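Sorting bottles and cans at a white table, colour-coded cups, lids on or off?

Posted in: Home & Workplace > Recycling and Waste

Stavus_Lane

Hoping somebody has done this before. We've been asked to set up a little sorting point in our shared workroom, drinks only, no food waste. Two tables pushed together, both white, and the idea is that people bring their empties (or nearly empties) and put them in the right place without having to think.

I've got big paper cups in different colours which I want to use as the "show people what goes where" bit, with proper bins underneath later. Grey for plastic bottles, yellow for cans. Bins are on order from Priser, not coming till November.

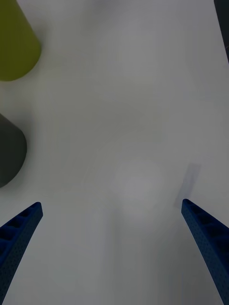 Anyway three things I'm stuck on.

First, lids. Our old place said take them off, the leaflet from Claltov (they do our collection) says leave them on, then the woman on their phone line said "either". Which??

Second, bottles with a bit of drink left in. People will not rinse. I know they won't. Do I need a bucket or something for tipping out, or is there a sink rule I can put on a sign.

Third, the tables. Matt white tops, no pattern at all, and I'm worried about cola rings and sticky patches. Already wiping it more than I'd like. Also there's a thin join where the two tables meet and if anything spills it's going straight down there isn't it.

Budget is basically nothing. 36 people use the room, not all at once thank god.

Thanks in advance, sorry for the essay

Wrobel_Bins_and_Bobs

Did this at two sites for Wróbel (I do the fitting out, not the collecting) so can answer most of it.

Lids: go with what's written down. If the Claltov leaflet says on, then on. Phone people change. Squash the bottle first, let the air out, screw the cap back on. Small caps on their own fall through things and end up on the floor, had bags and bags of them at the first site.

Your colours are fine. Grey for bottles, yellow for cans, just keep it the same everywhere, cups AND bins AND sign. What went wrong for us was the bins turned up in green and blue and everybody carried on by the old colours for ages. Check with Priser what colour lids they're sending before you print anything.

A real item in each cup works much better than a sign. Stand a small bottle in the grey one, cap showing over the rim, and lay a can on its side in the yellow. People see it from the door and copy. Put them side by side towards the back of the table so the front is clear for folks to put their stuff down while they sort.

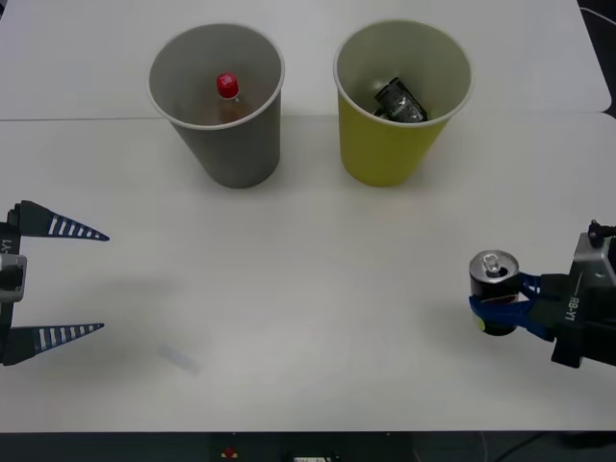
Reading time: 4 mins

For leftovers. Bucket with a lid, on the floor, NOT on the table. Empty it last thing. We had one with a sieve over the top for teabags and that was revolting, don't do that. If your sink is in the same room just put a sign over the sink and skip the bucket altogether. And if the display bottle's still got drink in it swap it for an empty one sooner or later, it'll go off and some helpful person will bin it on you anyway.

Paper cups as samples are ok but they do tip. Bit of blu tack on the base. Or a few pebbles in the bottom if you can stand the rattling.

Cans: crushed or not crushed makes no odds for most collections, crushed takes up less room. Ask though. Some machines read the shape apparently, that's deposit schemes, probably not you.

Roll of 1,000 stickers was cheaper than a roll of 200 when I last looked, so if you want coloured dots for the bins get the big roll and split it with somebody. We still have loads.

tabletop_tess

only answering the table bit becuase the above has done the rest

Matt white is a pain. Marks don't show when you wipe, then you look from the side with the light on it and there's a big smeary patch. Usually dried cleaning spray, or old tape glue. Warm water, tiny drop of washing up liquid, then a second cloth with plain water, then DRY it. The drying is what people skip.
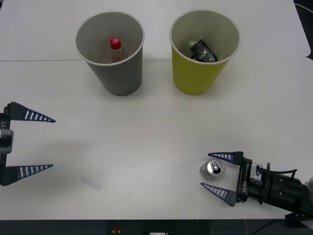
Marks and sticky patches

- Tape residue: cooking oil on kitchen paper, leave ten minutes, wipe, then soapy water to get the oil off
- Cola rings: warm water straight away. If old, bicarb paste, gently, and try it on a corner first
- No scourers, no cream cleaner. You'll get shiny spots on a matt top and they don't come back out
- The join: shove the tables tight together and run clear tape along it. Change the tape when it goes grey. Mine lasted 90 days ish, then the edge lifted and collected crumbs
- Put a tray under your cups. Any old tray

Cable too, if you've got any running round the edge of the table, get them clipped up before somebody hooks a foot with an armful of cans. Ask me how I know

Stavus_Lane

Brilliant, thank you both. Lids on then. Have emailed Priser re: colours, no reply yet. Got pebbles in the garden so will try that, and there's a tea tray in the cupboard that hasn't been used in years. Sink is down the corridor so looks like it's the bucket. Will do the oil thing on the table tomorrow and report back.

Related

Can I put foil lids in with cans?
Best cheap labels for bins in a damp room
Claltov missed our collection again, who do I ring
Paper cups, can they be recycled or not
Getting pen off a white table
Priser bins, lids that won't stay shut

Contact us | House rules | Copyright the site and its posters | Back to top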